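Come and help me finish the mirror room at Dirkulside

I'm looking for two people to join me on Prurkalel, a hands-on show about shiny things, soft things and what happens when you put them next to each other. I've been working on it since May, mostly by myself and mostly in the evenings, and I've reached the point where I need more hands (and more patience than I was born with).

Most of the job is looking after the surfaces. Polishing, wiping, polishing again, then standing back and finding the one thumbprint you missed. You'd also help me set out the pieces for each session, talk to visitors if you like that sort of thing, and try out combinations of textures with me. I keep a big box of fabrics in every fuzzy, bumpy and scratchy kind I could find, and I love it when somebody digs through it and pulls out a pairing I'd never have thought of!

The big silver ball is my favorite piece, and I could look at it all day. Straight lines go all bendy in it, lights turn into a soft glow, and anything plush held up close looks twice as fluffy against that smooth face. Pink with purple spots is hard to beat.
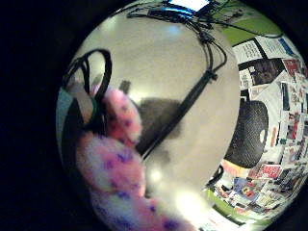

What the work is like

Sessions are on Thursdays and Saturdays, 5 hours each, with a proper break in the middle. Expect to be on your feet for a good part of it. You'll be handling soft cloths, a mild cleaner and plenty of gloves, so tell me if you have any skin allergies and we'll sort something out.

You don't need a degree or any gallery experience. I'd much rather hear that you once spent a whole weekend getting the scratches out of an old toaster. Careful hands matter, and so does being okay with kids asking the same question over and over (they will, and they'll want to touch everything, and they're allowed to touch nearly all of it).

Pay and practical stuff

Pay is $28 an hour, paid every second Friday. Parking is free behind the Martens building, and the 262 bus stops right across the street. There's a small kitchen with a decent coffee maker. Bring your own mug, mine are all full of paintbrushes.

How to apply

Write me a few lines by 5th August and drop them in the Pledo mailbox by the front door, or hand them to me if you catch me there. Skip the resume if you don't have one. Tell me which days you can do, and tell me about a surface you like. Wet slate, a cat's ear, the inside of a seashell, whatever comes to mind.

Tuva Tangen
Prurkalel, Dirkulside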